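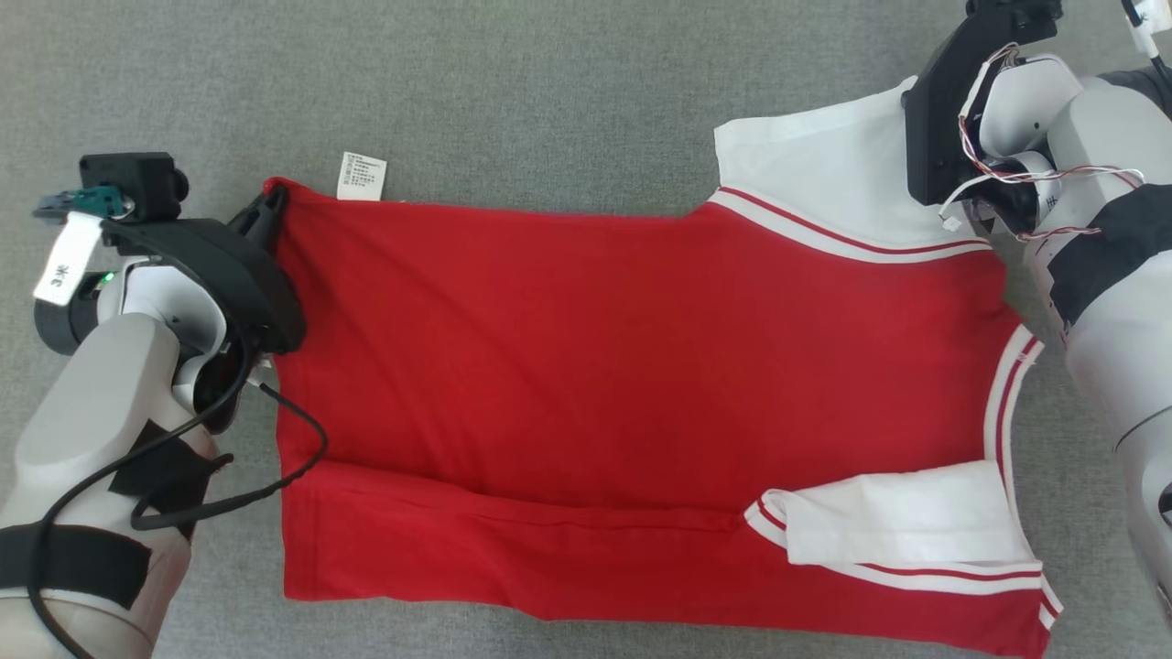

Call for Participants: Gripper Comparison Study, Two-Arm Garment Handling

The Halliday Laboratory at the Litstead Institute of Technology invites applications from adults who wish to take part in a paid study comparing robot grippers and hand controllers. The study is supported by Bumalex and will run through December.

Purpose of the study

Flattening and folding clothing remains a demanding task for two-arm systems. Collars, cuffs and trim differ from the body of a shirt in thickness and stiffness, and a gripper that holds one well may slip on another. The laboratory is comparing 2 gripper designs, the current Halliday curved finger and the Grumov parallel jaw, under direct control by people with varying levels of experience.

What participants will do

Each participant will attend 5 sessions in the Litstead main building. Sessions begin at 9:30 a.m. or 1:30 p.m. and last no longer than two hours, including a rest period. During a session, participants will operate both arms by means of hand controllers and will be asked to pick up, spread and fold short-sleeved shirts on a carpeted floor area. Grippers will be changed between sessions by laboratory staff. A short written questionnaire on comfort, effort and confidence follows each session.

The laboratory expects to record around 2000 grasps over the course of the study. Arm position, gripper force and camera footage of the work area will be stored. Participants' faces and voices will not be recorded.

Who may apply

Applicants must be 18 years of age or older, have full use of both hands, and be able to sit at a control station for up to 40 minutes at a time. Normal or corrected vision is required. Prior experience with robots is welcome – it is not a condition of participation. Employees of Bumalex and members of their households are not eligible.

Payment

Participants who complete all sessions will receive $300. Those who withdraw early will be paid for each session attended. Parking permits are available on request.

How to apply

Applicants should send a brief statement of interest to Anahera Dunstan, Study Coordinator, indicating preferred session times and whether they are left- or right-handed. Questions about the equipment or the storage of data may be directed to Danilo Sebastian, Laboratory Manager. Selected applicants will receive a consent form and a safety notice, both of which must be signed before the first session.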